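The white cubby unit: May gallery

Contents: fruit on the shelves, the unit cleared, notes on fitting and use

We have had the white shelving in the side room for long enough now that people have started asking about it, mostly when they come in to use the kettle. This page puts a few pictures in one place along with the notes that used to be on the noticeboard. The notes were written by Raed Qudah and Leen Abou Jaoude, and I have tidied up the spelling and left the rest mostly alone.

The unit came from Jiker as a flat pack. Howard Bickerstaff and Khalil Majali put it up on a Monday, starting after lunch, and it was standing by the time the building closed. The instructions ran to 18 steps and the last two were printed in the wrong order, so if you are building the same one, read to the end before you fix the back. Everything else went together as it should. It is a heavy thing once built and needs two people to shift it.

We looked at a taller one from Dorent as well. It had doors, and we decided against doors. People put things behind them and forget, and with fruit you find out later than you would like.

Fruit on the shelves

The rule is one piece to a compartment where there is space for it. It looks a bit sparse but it stops bruising, and you can see at once what needs eating. Apples and pears go in the upper part. Leen moves anything that is getting soft to the front of its shelf on her way out in the evening.

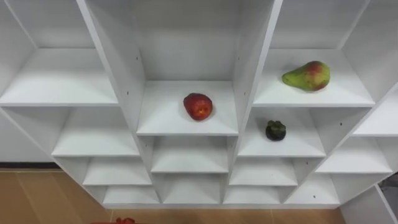
Red apple in the middle column, pear on its side to the right, and a small dark green fruit on the shelf under it.

Pears do better on their side. Stood upright they tend to roll when somebody knocks the unit, and we lost a couple to the floor in the first week. We tried a strip of felt along the front of one shelf to stop this. It worked, but it collected crumbs and was a nuisance to clean, so it came off again.

Please don't put bananas in with the rest. They go on the hook by the sink.

Clearing and wiping down

The whole thing is emptied once a week. Fruit comes off the top shelves first and then you work down, and anything past its best goes in the compost caddy, not back on the shelf for somebody else to deal with. A damp cloth is enough for the panels. Tullio Zanetti used a cream cleaner on one of the side panels in the spring and it left a dull patch, so that is now kept in the other cupboard.

The corners take the longest. Dust gathers where the dividers meet the shelves and a cloth on its own won't reach it – use the small brush with the red handle, which should be hanging inside the cupboard door. Let the boards dry before anything goes back. With the window open that takes 7 minutes or so, and longer in winter.

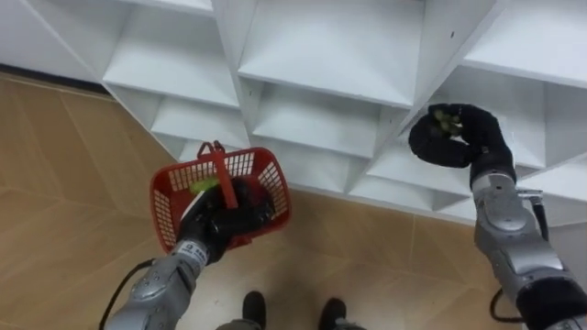 The compartments with nothing in them, and the red plastic basket.

Baskets with open sides are the ones to use for fruit. They are easy to rinse under the tap and they dry quickly. We had a couple of solid tubs from Ratanar before, and water sat in the bottom of them. The tubs are now used for pegs. If you borrow a basket for something else, put it back by the end of the day.

The floor in there marks easily, so lift the unit if it has to be moved and don't drag it. There are felt pads in the drawer for anyone who wants to move it properly.

Putting things back

There is no fixed plan for what goes where, although most of us have got used to finding the apples in the middle. Khalil likes the heavier fruit low down. Leen likes it at eye level. Both have been tried and the unit stands perfectly well either way. Each board is rated for up to 11 kilos according to the leaflet, and we have never come close to that with fruit.

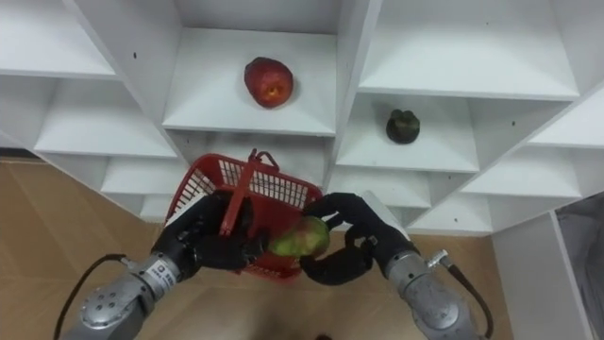 Smaller fruit is best kept on the lower shelves, where it can be seen from a chair as well as by someone standing. A single plum at the back of a high shelf went unnoticed for most of a fortnight last year. Anything with a leafy top should be checked underneath too, as the tops stay fresh-looking for longer than the rest.

Labels were suggested and we did make a set, on the card that Rimkutė sells for jam jars. They curled within days. Raed has offered to try again with something thicker, and if he does I will add a picture to this page.

The leaflet and the spare fixings are in an envelope in the top drawer of the desk. Two shelf pins have already been used, so if you take another one please write it on the envelope. Questions about the fitting should go to Howard, and anything about the fruit order to Leen before noon on Monday.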